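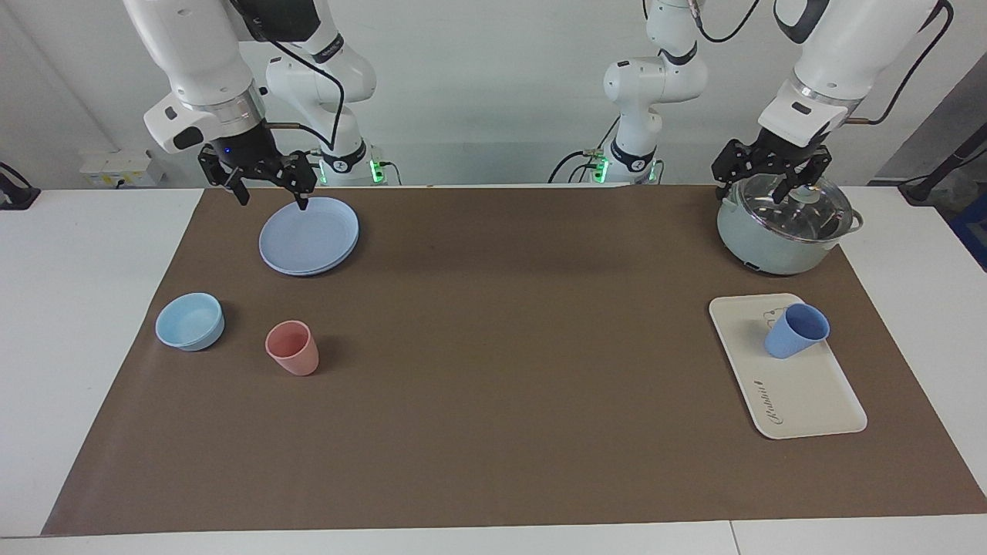
I've reached the age where I get excited about a tray. Last winter my partner and I moved into a flat in Grastitz with a kitchen the size of a generous wardrobe, and I had to choose which crockery came with us. Two plates made it. So did a bowl, a couple of plastic cups and the sage green pot with the glass lid (I'd have left my coat behind before that pot).

For years I was a matching set person. I once paid $515 for a white dinner service from Gezer, all heavy rims and good intentions, and used it for five dinners before it went to my sister. What I reach for now is colour. Periwinkle plates, a sky blue bowl, a salmon pink cup that has no business getting along with either of them and somehow does! They're the shades of an old-fashioned lolly shop, and they cheer me up at six in the morning when nothing else will.

Mark Anthony Estrella, who runs the homewares shop Brarura down the hill, reckons pastels only work if something plain sits underneath them. He covers his display tables in brown paper and swears by it. I tried it at home in August for a lunch with the neighbours – a big sheet of the stuff over our white table – and he's right, the whole lot suddenly looked like it belonged together.

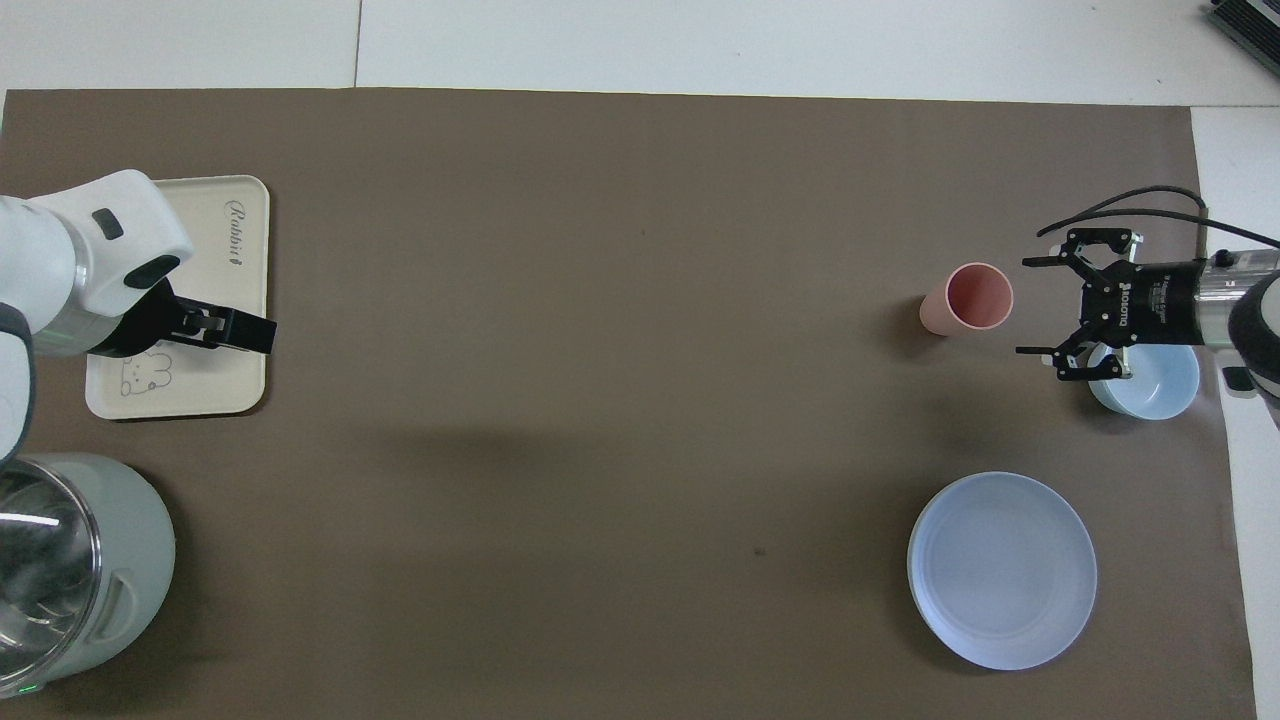 The tray is the piece I'd grab in a fire. It's cream with rounded corners, and it has "Rabbit" written on it in loopy lettering and a little cartoon face with ears. Yes, it's probably meant for someone much younger than me. I don't care. It carries toast to bed, it holds the cups while I clear a bit of bench, and on lazy nights it's the whole dinner table.

My only rule these days is that anything new has to earn its shelf space. I've had my eye on a butter dish from Ullus for weeks now, pale yellow, completely unnecessary. I'm going back for another look tomorrow.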